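Print this page | E-mail this entry

Workshop notebook, bench two
October, started 8.40 in the morning

Carrying on from the last entry, where I'd run out of page and also out of patience with the left wrist offset. The wrist is sorted. Dindo Pascual came by before I'd got my coat off, looked at the config for a minute and found that I had the sign wrong on joint five. I'd been staring at it for two afternoons. So, a flying start!

Plan for today was to get a proper block of two-arm demonstrations down, mugs and cloths, both arms driven remotely, one person driving and one person resetting. Up to last night the set stood at 514 good episodes, and I wanted to see how many we could add without either of us going cross-eyed. The target Mastham gave us is 2,000 for the first training run and I'm starting to believe in it.

Set-up notes, mostly so that Jomar can repeat it on his shift:

Arms homed, left first, then right. If you home the right one first it swings wide and its cable drags over the mugs. Grippers zeroed with nothing in them. Driver sits with the desk on the right so the keyboard is in reach for start, stop and bin. Blinds left as they were, because I want the daylight in the data and I'll take the glare on the floor as the price of it. Subramaniam wanted it all shot under flat light and I can see why, but the arms are going to Faltomer in the end and there are windows on three sides over there.

First hour was scrappy. I drove and Jomar Buenaventura reset. My trouble is that I drive like someone parking a borrowed car: creep, stop, creep, stop, and every one of those stops goes into the recording. Played back, you can see the arm hesitate above a handle for no good reason at all, and the policy will learn that hesitation as faithfully as it learns the grasp. Binned most of the first batch. No regrets, it was good practice and my hands were warm by the end of it.

Then Jomar took over and I had the pleasure of watching somebody do it well. He doesn't look at his own hands at all. He picks the spot where he wants the fingertips to be and just goes there in one sweep, a bit slower at the end, and closes. I asked him to talk while he did it and wrote down what I could:

— decide which arm is going before you touch the controls, and stick to it
— come at a mug from the side if it's near the middle, from above if something's next to it
— if you miss, back off a hand's width and come in again, don't scrabble
— keep the idle arm alive, let it drift to somewhere useful

The last one is what I'd been getting wrong. I'd been parking the idle arm like a dead branch and then having to wake it up for its turn, which gave us long stretches of one arm frozen in the middle of the table. Jomar has it moving into place while the first one is still working, and the whole episode comes out shorter and looks like one action. 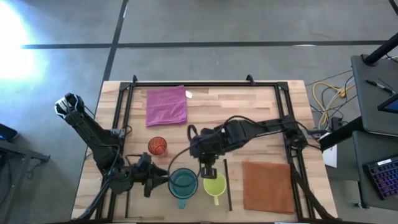 Spent the middle of the morning arguing (nicely) about how close together the start positions ought to be. With the mugs side by side, the two grippers have to share a small bit of air and the driver needs to think about who goes first. With the mugs far apart it's easy, almost dull, and you learn very little from recording it fifty times over. I'm for the awkward layouts. Jomar is for a mixture, on the grounds that the model has to see what easy looks like before it can see what hard looks like. He may well be right. We settled on easy for the first part of every block, and then we shuffle things inward as the driver gets into the swing.

The cloths are a different sort of fun. A flat cloth gives the fingers nothing to get hold of, so the driver has to press down a little, pinch and lift, and the amount of press is all feel. We have no force feedback on this rig, so the feel comes through the eyes: you watch for the cloth to pucker and then you close. I found I could do it about as often as not. Dindo tried and got it nearly every time, the show-off. He starts at a corner and pulls towards the middle as he closes, so the fold makes itself. I've asked him to do a full block of cloths so that we have his habit in the data instead of mine.

Episode rules as they now stand, agreed by the three of us over the bench:

Start recording only when both arms are still. Stop when the last thing has been let go and both grippers are clear. A dropped mug is a bin if it rolls, a keep if it lands upright and the driver picks it up again. Recoveries are gold, please don't throw them away. If you catch yourself swearing, look at the playback before you decide.

I feel strongly about the recoveries. On the old Bukholm job we kept only the clean runs, hundreds of beautiful clean runs, and the trained arm was lovely right up to the moment it was a finger's width out, when it would close on thin air and carry the thin air carefully over to the tray. It had never been shown what to do after a miss. I must have watched that happen forty times and I don't want to watch it again. So this time, when the driver misses and puts it right, we save it with an R in the notes column and everybody is happy.

Lunch late, at the bench, which I know we aren't supposed to do.

Afternoon. Swapped round so that I was driving again, and I'm pleased to say I was better! Jomar made me do ten with my eyes on the mug rim and nowhere else, and it cured most of the creeping. I still rush the release. The gripper opens while the arm is going up, and now and then a fingertip catches the handle and gives it a twist. Note to self: open, wait a beat, then lift. I wrote it on tape and stuck it on the edge of my chair.

We had one odd fault just after two. The right arm started lagging behind the controller, half a second or so, then catching up in a lurch. I thought it was the network, Jomar thought it was the cable, and we wasted a good while being polite to each other about it. The logging process was writing every stream to the slow disk. Moved it to the fast one and the lag went. Anything saved between the lag starting and the fix is marked and set aside. Please don't fold those into the main set just because they look fine at full speed. Step through a few of them and you'll see the command and the arm parting company.

Dindo also wants us to try moving the arms by hand for the cloth work, holding the wrist and walking it through with the motors slack. I'm keen. It's much quicker to learn and you really do feel the table come up under the fingers. Against it: your own arm is then in every camera view, and we'd have to play the motion back afterwards to get clean pictures, with the cloth put back just as it was. Cloths never go back just as they were. My guess is it'll suit the mugs better than the cloths, the reverse of what Dindo's hoping, but a half-day trial would tell us and costs nothing except a half-day.

Tally at packing up: 67 new keeps, nearly all from after Jomar's bit of coaching. That's our best day so far on this bench and I went round telling people, including one chap who had only come in to borrow the stapler.

Things to do next, no particular order:

Put the start layouts on a sheet so we stop inventing them as we go. I keep drifting back to the same two or three and I bet the others do too.

Ask Mastham whether the cloth episodes count towards the 2,000 or sit in a set of their own. I've been counting them in. If I'm wrong I'd like to know it soon.

Tidy the cable on the right arm. It's long enough for every pose we need, but it sags when the arm reaches left and I'd like a softer tie halfway along. Jomar has some of that woven sleeve left over.

Print Jomar's four points in big letters and put them where the driver can see them. He's embarrassed about this. I'm doing it anyway.

Try a quick training run overnight on what we've got, just the mugs, to see whether the shape of it is right. It won't be good. I only want to see whether it reaches for the correct mug with the correct arm, and whether it keeps the idle one moving the way Jomar does. If that comes through I shall be unbearable for a week.

Arms parked and powered down 5.50. Training job queued, should start when Dindo's clears. Controller batteries are on charge on the shelf by the door, the pair with green tape are the good ones.

2 comments | 2 shares
Print this page | E-mail this entry
This site uses cookies to remember your settings. OK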